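# Setting up the fridge-and-basket cell

Revised 1/24/22, Dilani Selvanayagam

This page covers the daily setup of the fridge cell at Closport: floor and cable checks, hand check, reach points, and the reset between runs. It assumes the humanoid is already powered, standing and free of faults in Isto, our control program. For a cold start, use the startup page first.

## Before you start

You need:

- the yellow basket
- fruit for the run, dry
- a 2 mm hex key for the finger covers
- a lint-free cloth
- the run sheet

Keep the wireless stop in your hand whenever the legs are active. A second person stays outside the working area and watches the cables.

## 1. Cables

Start at the back of the torso and follow each cable down by hand. The loops at the shoulder need enough slack for full arm reach, with no loop able to catch an elbow. Check the strain relief at every connector. A connector that moves when you pull it lightly gets reseated before anything else is done.

Then lay out the floor cable. It should leave the robot behind the heels and never pass between the feet. Walk the robot through one side step in each direction at low speed and look at the cable again.

## 2. Door shelf reach

Open the upper fridge door by hand to its stop. Load the door shelf with the fruit on the run sheet, leaving a finger's width between pieces. Jog the hand to the shelf with the fingers open, and stop short of contact.

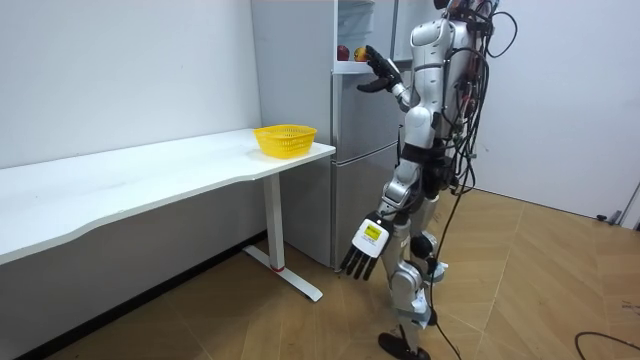 Leire Ortuño asks that the door be checked again after the first reach. On her shift it had crept in from the stop and the saved point was off by 11 mm, and she lost half a morning looking for the fault in the arm.

That check is now part of the step. Push the door back to its stop, repeat the reach, and compare the two readings. If they differ by more than 2 mm, save the point again. Do not correct it with an offset in the task file – the offset will still be there tomorrow, when the door is somewhere else.

## 3. Grip force

Set the grip limit per fruit type in the Isto hand menu. Begin at the lowest setting and go up one step at a time until the fruit can be lifted and held for 6 seconds without slipping. Soft fruit such as mango should be supported from below, with the upper fingers closing last. Turn the fruit over after each test and look for dents. A dented piece is taken out of the set.
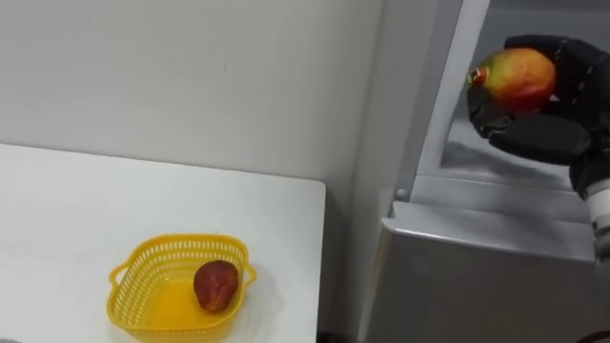
Write the final value on the run sheet, next to the fruit. Values from one hand do not carry over to the other: the tendon tension differs, and so does the wear on the finger pads.

Replace the pads after 200 grasps or when the surface looks shiny, whichever comes first. Wipe juice off the joints before it dries. If a finger closes late, remove its cover with the hex key and check for grit in the link.

## 4. Basket point

Put the basket near the right end of the desk with its long side lined up with the tape marks. Save two points:

1. Approach, with the fingertips clear of the rim.
2. Grasp or release, with the fingertips inside the rim and clear of the walls.

Move between them in a straight vertical line. The default joint move swings the thumb outward and will hook the basket.
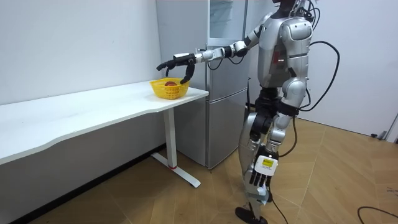
Run the approach and the grasp at low speed, first with the basket empty and then with one apple in it. Repeat with the apple against each wall in turn. The wall nearest the robot is the hardest, as the wrist has to tilt. If the wrist reaches its limit there, move the stance point back a little and save both basket points again.

## 5. Reset between runs

- Send the arms to the lowered position before any step is taken.
- Empty the basket and return it to the marks.
- Close the fridge door unless the next run starts with it open.
- Clear the desk of everything except the basket.
- Step the robot to the stance point and let it settle.

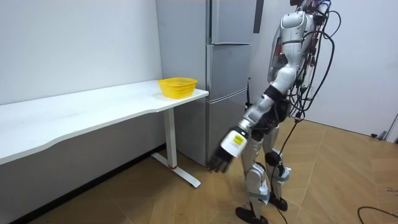
Wait for the balance reading to go steady before you start the next run. Starting early gives a small lean that shows up as a reach error at the shelf.

## If the reach is off

Check in this order: door position, stance point, cable drag, wrist zero. Cable drag is easy to miss. Lift the floor cable by hand, repeat the reach, and see if the reading changes. Only redo the wrist zero when the first three are ruled out, and log it under the Bustamante calibration sheet with your initials.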